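Home Opinion Workshop Archive Contact

Set the Table Before You Train the Robot

24th November
By the Workshop columnist, Kilton
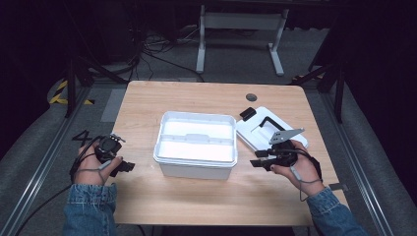
Both hand-held grippers at the front corners of the table, with the two-part tray between them.

Most of the money in a robot cell goes to the arm, and most of the attention goes to the software. The table gets whatever is left over. I have looked after one recording cell at Brukus, on the edge of Kilton, since March, and I have come to think we have this backward. A cell where people teach a task by hand needs a maintenance schedule as strict as the one we give the arm that will later do the task. Ours didn't have one until the summer, and we paid for it.

The cell is simple. A person stands at a wood-topped table with a Flilluso gripper in each hand and does the job: picks up a part, places it in a tray, sorts, hands off from left to right. The grippers record how the hands move and how far the jaws open. Later, the arms are trained on those recordings. The project is called Ye, and its goal when I joined was 3000 usable recordings of small metal and plastic parts going where they belong.

In the spring we lost 182 recordings in one batch. The operator's work was fine and the software did what it was built to do. The left gripper had a screw backing out at the base of one jaw, and the jaw had picked up a little play. You could not see it from where you stood. You could feel it if you pinched the two jaws and wiggled, and in that stretch of work this was done by no one, me included. It wasn't on any list. On the arm side of the building we had a printed sheet for grease, belts, bolts and brakes. On the table side we had a roll of tape and good intentions.

The usual answer, and I heard it more than once, is that training data is supposed to be messy. Real kitchens and real factories are messy, so a bit of looseness in the gripper will only make the result tougher. I think this mixes up two things. A tray that sits at a different angle each time is variety, and it is useful. A jaw that closes on a part while the recording says it is still open is an error, and it teaches the arm something false. By all means move the tray around. Put the parts down crooked. But the device that does the measuring has to be right, and somebody has to check that it is.

What we do now takes 90 minutes at the start of the week and a short pass each morning. I'll set it out, partly so that people can argue with it.

The grippers come first. Each one gets wiped down, the jaws get opened and closed through their full travel, and every screw on them gets a driver put to it. We check the trigger straps. They stretch, and a stretched strap means the finger moves before the jaw does. Anything frayed is replaced the same day. Then we close the jaws on a metal block of known width and read the number off the screen, and if the number is wrong the gripper goes back to the bench and stays there.

Then the cables, which are the weak point of any hand-held rig I have worked with. They run back over the wrist, they get pulled, they rub on sleeves, and the strain lands on the connector. A cable run that feels fine standing still can tug when the operator reaches across to the far side of the table. So the check is done reaching. We also changed how the cables leave the table, after one of them kept catching on the corner, and that was the cheapest repair of the year.

The table itself gets pushed on from all sides. If it rocks, the feet are adjusted. The rails next to it are checked for loose bolts. The top is cleaned with a damp cloth and then a dry one – no polish, which leaves a shine that bothers the cameras and a film that makes parts slide.

Last come the fixtures and trays. I used to think of these as props. A tray is a tray. Then we had one with a rim that had warped slightly under a lamp, and operators had started to nudge it flat with a knuckle before each placement without noticing they did it. Every one of those nudges went into the recordings. We threw the tray out and now keep spares in a drawer. The base plates, and the rods and brackets that go on them, are tried for fit before a session. If something sticks, we deal with it then.

I know what this costs. An hour and a half a week for one cell is time when nothing is recorded, and a project manager with a number to hit will look at that gap and want it filled. The manager of Ye did. I don't think it was an unreasonable thing to want. What settled it for us was the cost of the bad batch, which took far longer to find, pull and redo than a whole season of Monday-style checks would have taken. There were two people going through files for days, trying to decide by eye which ones were sound.

A harder objection is that all this depends on the person. You can write a checklist and still have it ticked from a chair. That's true. It is also true of every checklist in every plant in the country, and we don't give up on greasing bearings over it. What has helped is having the operators do the morning pass themselves. They hold these things all day. They know when a trigger feels slow long before a gauge would show it, and before the checks came in they had no place to say so. One page on a clipboard with a blank space at the bottom has caught more faults than I have.

I would go further and say the operator should be able to stop a session over a loose gripper without asking. We allow this now. It gets used less often than management feared and a bit more often than I expected, and in most cases there has been a real fault.

There are things I haven't solved. We still have no good way to tell when a jaw surface is worn enough to matter. Rubbing a thumb over it is the present method, and I don't like it. We replace on a calendar, which wastes some good jaws and probably keeps a few bad ones. If another shop has a better test I would like to hear about it.

We are at almost the full count for Ye, and there will be another project on the same table after it. I have asked for the maintenance hours to be written into the plan from the first week this time, on the same line as the recording hours.

Recent in Workshop
What a Spare Parts Drawer Should Hold
Cable Relief for Hand-Held Tools
Flilluso Grippers: Notes After a Season of Use
Why We Stopped Polishing the Bench
Kilton Shops and the Trouble With Hiring Technicians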